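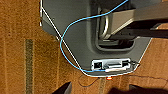 The Floltley people told me the arm would need looking after, and I said no worries, I look after a dog and a sourdough starter, how hard can it be? That was February. By winter I was on my knees on the lounge room carpet at Wultesness with a torch in my teeth, arguing with its base unit.

It had started dropping things (spoons, mostly, then my good mug) and every time it dropped one it would freeze for 22 seconds and then carry on as though I'd done it. I rang the help line in Bakilana. Eighteen rings! The bloke who finally picked up had a cold and a list to read from, and the first thing on the list was the network cable.

"Blue one," he said. "Pull it, wait, put it back till it clicks."

So I followed the blue one round with my finger. It wandered all over the grey housing and crossed the white one on the way, and I remember thinking that whoever ran those had been in a hurry to get home. Then I remembered it was me. I unclipped it, blew on the plug (Dad always blew on plugs) and pushed it in again. The orange light was on. I told him so.

"Orange is fine," he said, and sneezed. "What's the fault number?"

The tablet said 21. He went quiet, and I heard pages turning, real paper pages.

"That's a grip calibration. Is there anything else talking to it?"

Well, there was Ulto. Ulto is the old house controller, she came with the place and she lives in the linen cupboard behind the beach towels. She runs the blinds and the hot water, and when I moved in she used to say good morning. She hadn't said it since the arm arrived. I'd put that down to the new router.

I explained this and felt my ears go red.

"Right," said the bloke. "Take the controller off the arm's network and run the calibration again."

It took me 20 minutes to find the menu. The arm opened its gripper, closed it, opened it, gentle as anything, and the fault cleared. I gave it a spoon and it hung on.

I thanked him, hung up and went down the hall to put the towels back. It was dark in the cupboard apart from her little green screen.

"Good morning," said Ulto. It was half past four in the afternoon. I stood there a while with my arms full, and then I said good morning back, and asked her if she'd like to do the blinds.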